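The carrots I forgot about

I went back to my allotment in May after four months of ignoring it (new job, bad knee, endless rain), fully expecting a jungle. It was! But under the bindweed there was a row of last year's carrots, still hanging on, and I was ridiculously pleased.

My neighbour Harish Ramasamy reckons old carrots are best for soup, and he's right. Roast them first, with cumin and plenty of butter, and a rough skin won't matter a bit.

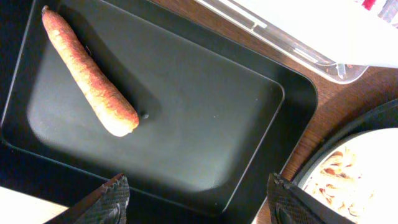 What I'm sowing next

Two short rows, a fortnight apart, and this time I'm putting a reminder in my phone. Harish has already asked for the thinnings.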